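Tradura Grasp Planner 4
Software for mixed-item picking

Grasp Planner takes a wrist camera feed and returns a ranked list of grasps for items lying loose in a pile. It works with foil, clear film and other shiny wrappers. No CAD models are needed.

Runs alone on a Linux PC or as a plug-in to Irnex Cell Control. Grasps are sent with approach direction, jaw opening and a score.
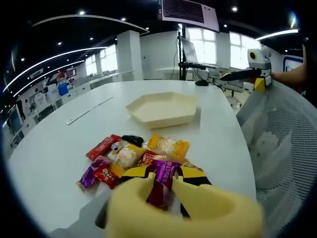 Purple candy wrapper held in the jaws over a pile of wrapped candy, with a tray beyond.

The Plitton labeling tool is included. Use it to mark good and bad grasps on your own recordings and retrain the ranking model.

License: per workstation, 3 seats
Price: $1,985, one year of updates included
Item library: 69 package types
Interfaces: Python, C++, ROS
Grippers: two-jaw only

Suction tools are not supported in this version. Users of the Kramer driver must update it before installing.

Page updated 12/02/2019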